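# Chapter 2: Surfaces, Scraps, and Shared Space

Every household and workplace produces waste at the point where food is eaten. This chapter considers how table waste is separated, stored, and removed, and how the choice of furniture affects the work of cleaning.
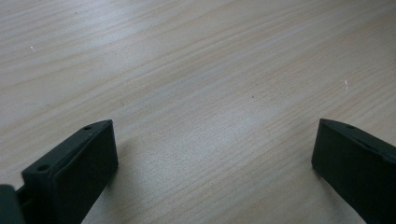
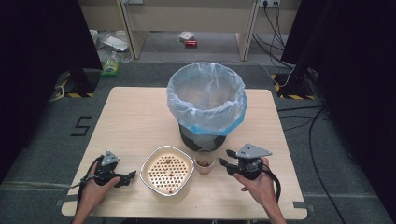
*Light wooden tabletops.*

**KEY TERMS**

food scrap · liner · residue · source separation

## 2.1 Waste at the Table

In the Plitska study, Melahat Yurt and Estela Huenchumán recorded the cleaning routines of 178 households over 30 days. Most residents removed dry crumbs before wiping; fewer separated food scraps from packaging. Yurt argued that habits of this kind are learned early and seldom revised. Section 2.2 examines her evidence and the objections raised by Gülizar Altıntaş.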